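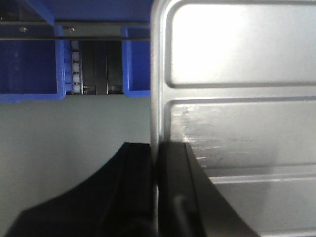 Student Reports » Constitutional Law

Home Rule and the Limits of State Preemption: The Pacheco Ordinance

This report looks at how far a city can go in making its own rules when the state legislature has already passed a law on the same subject. The case used is the dispute over the Pacheco noise and delivery ordinance, which was argued in the state courts as Carken v. City of Pacheco.

Background

The state constitution gives home rule powers to cities that adopt a charter. Pacheco adopted one and later passed an ordinance limiting night deliveries in residential zones. Carken, a freight company with a depot in the Zindel district, was fined $400 for unloading after 10 p.m. It argued that the state's freight act already covered delivery hours and left no room for local rules.

The question

The charter clause says a city may act on "municipal affairs" as long as its rules do not conflict with general law. The clause does not say what a conflict is. The courts have read it in 2 ways. Under the first, a conflict exists only when a person cannot obey both laws at once. Under the second, a conflict also exists when the legislature meant to cover the whole field -- even if it never said so.

Findings

I read 17 decisions that cite the clause. In the older ones the first reading is more common. The later ones lean toward the second, but they do not agree on what counts as proof of intent. In 3 of them the court relied mostly on committee reports, and in the Plirus zoning case it relied on the title of the act alone.

In Carken the trial court upheld the fine. The appeals court reversed, holding that the freight act was a complete set of rules. The dissent pointed out that the act sets weight and route limits and mentions hours only once, in a section on holiday traffic. I think the dissent has the better reading of the text. A single mention is weak evidence that the legislature meant to take the subject away from charter cities.

Limits of this report

Only published decisions were used. Settlements and unpublished orders were left out, and the trial briefs in Carken were not available through the library.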